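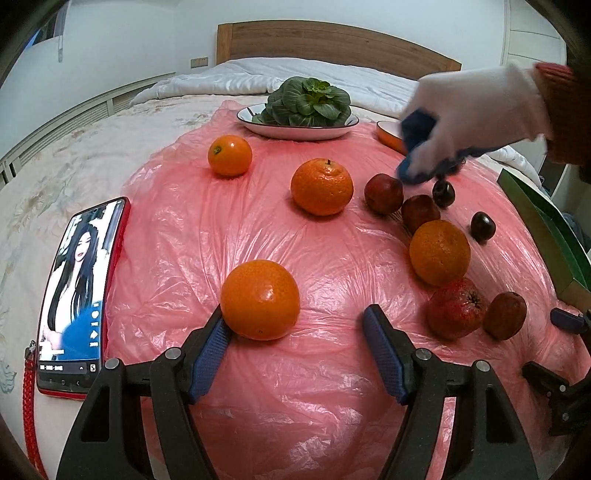 Fruit on the pink sheet, blue pads just short of an orange.

Pads again. Third post about pads, sorry, but it's the part that eats my evenings.

So the hand grippers came back from Dobson with the left jaw lazy. Opens fine, closes late. Not by much – you feel it on fruit though, because round stuff rolls to whichever side isn't there yet. I figured spring. Wasn't spring. The pivot pins were full of fluff, and one blue pad had lifted at the bottom corner and was dragging on the housing.

What I did, in order, so I can find it next time:

Back the pivot pins out. 2 per jaw, keep left and right seperate, they wear different.
Dry brush first. Then a cloth with a little alcohol. No oil!! Oil gets on the pads and then you're back to square one.
Peel the lifted pad all the way off. Don't try to glue one corner, I've tried, it holds for nearly 40 grabs and quits.
Scrape the old adhesive. Boring. Do it anyway.
New pad, press, clamp it, go eat dinner. 35 minutes minimum, I left mine longer.
Pins back in, snug, then a hair loose. Jaws should fall open on their own when you tip the thing.

Pads are the Plarkby ones, cut down from a sheet. The Dadamis pads are softer and I liked them for about a week in July, then they went shiny and apples slid right off. Might be fine for cloth. Not for me.
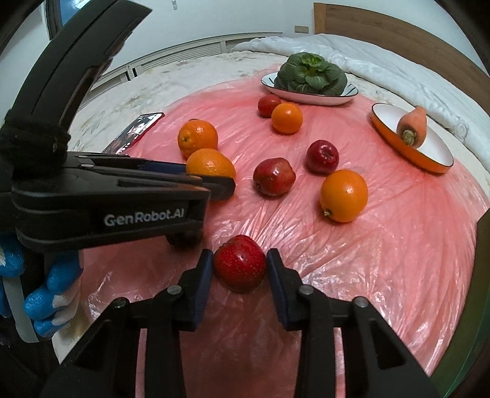 Jaws either side of an apple, the other gripper off to the left.

Apples are the test I trust. Hard, slick, no give. An orange forgives a bad pad, the peel has some tooth to it. An apple won't. Kiwi is somewhere in the middle, and plums I go easy on.

Log says 400 cycles between pad checks. That's too long for fruit, I'm cutting it in half on my sheet and will tell the Tilalden people to do teh same. Also want spare pins in the bag – had to raid the other gripper for one and hated it.

Next up is the strap, if I get to it.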